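Search this site Enter keywords Go

Coaching the Coaches at Plasham: Progress Report to the Tranadmont Fund

Dear Hawi,

Thank you for your patience while I pulled this together, and thank you again for coming out to see us in the rain last fall and staying right through to the end of the under-tens! The parents still talk about it. I promised you a proper account of how the coach training has been going, so please get yourself a cup of coffee, as I have never been known for keeping these short.

When you agreed to fund us in July, we hoped to put 90 people through the introductory course before the end of the grant. As of this week 114 have finished it, and we are very happy with that (I had to check the sign-in sheets twice). Most are moms, dads and older brothers and sisters who were already standing on the sideline on Saturdays and just needed a bit of confidence and a whistle. Of those, 27 have gone on to the second course, the one with the refereeing evening and the first aid session, and we have a waiting list for the next round.
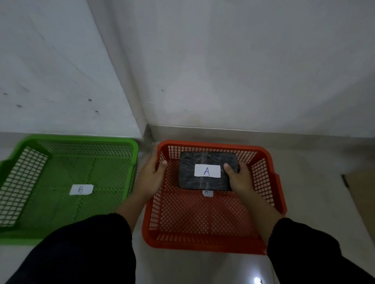 3 min read

The part that has gone slower than we wanted is the work with girls' basketball. We planned for four new teams and so far have two, both at the Moges gym. The girls are there and they are keen, but court time after school is hard to come by, and the late slot finishes past the last bus. We have asked the school district about the smaller gym on the east side and I expect to hear back before spring break. If the answer is no, I would like to talk with you about moving part of the equipment money over to transportation, and I'll send you figures before we change anything.

The online side has been a pleasant surprise. We had our doubts about Teltine when we started using it for session plans, mainly because half of our coaches do everything on an old phone, but they have taken to it. People now write up what they tried on a Tuesday night and somebody across town borrows it on Thursday. There is a very long thread about how to teach a bounce pass to six-year-olds that I would recommend to anybody. We did have some trouble with log-ins in the fall, and a few of our older coaches gave up for a while, so we now print the plans for whoever asks.

On spending, we are a little under budget on instructor fees and a little over on gym rental. The full breakdown is in the spreadsheet that went with the last email, and if any line looks odd to you please call me and I'll dig out the receipt.

Between now and summer we want to run the second course two more times, get those last two girls' teams going, and start pairing new coaches with someone who has a full season behind them. We tried the pairing in a small way over the winter with the soccer group, and both sides asked to keep it up.

Come and see us again whenever you like. Saturday mornings are best, and there is always coffee.

With warm thanks from all of us,

Mesfin Mersha
Plasham Youth Sports
1 February 2024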